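2023-06-04
By the Nokmont newsletter desk

The table came with the building. When the water testing group at Uvico moved into its rooms on the second floor, a long slab of varnished wood was already standing by the far wall, and it was too heavy to carry down the stairs. The lab manager decided to keep it and use it for pipette tips.

"We had steel benches for everything else," she said. "Tips were always getting pushed to the back of those. So I said, put the boxes on the big table, and then everyone knows where they are."

The group gets through a lot of tips. Each test on a well sample takes 3, and in November the lab handled 730 samples from the farms out toward Eder. Tips are bought loose in bags and go into racks before use. The racks are purple, with clear boxes and hinged lids that open flat.

"Purple is the small size," she said. "That was our own choice. We had two sizes in the same color for years and people picked up the wrong one."

The rule on the table is that a box being worked on stays open with its lid out to the side, and a box that is done gets closed and goes on the shelf. Two boxes are worked side by side, so that tips left over in one can be moved to the other and a part-used rack doesn't go back into the cupboard.
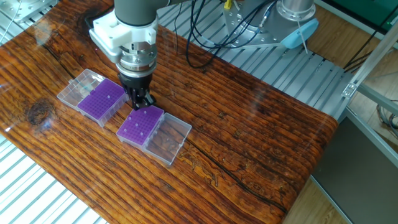

A technician in the same group, asked separately, said that he would have gotten rid of part-used racks altogether and started each morning with full ones. He thought the time spent on moving leftovers was worth more than the tips.

The manager has heard this before. "He has a point on a busy day," she said. "But I sign the orders. A bag from Gekow used to last us 20 days, and now it lasts longer than that. I'm not going to throw out clean tips."

She is less sure about the table itself. The wood has a knot toward one end and a long dark line that looks like a crack, and the gloss throws the ceiling lights back at whoever is working there. A small white tip dropped on that grain is hard to find. She has asked for a plain white mat to go under the boxes and has been told it will be in the next order.
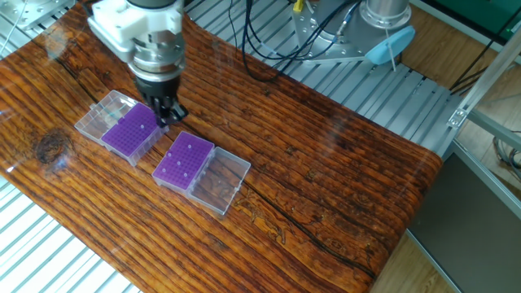 Tip boxes open side by side on the long table at Uvico.

Asked whether she would take a steel bench if one were offered, she took a while to answer. "For the work, yes," she said. "It would wipe down easier. But then somebody has to get this one down the stairs, and I've measured the landing."

The mat is due with the next delivery of gloves.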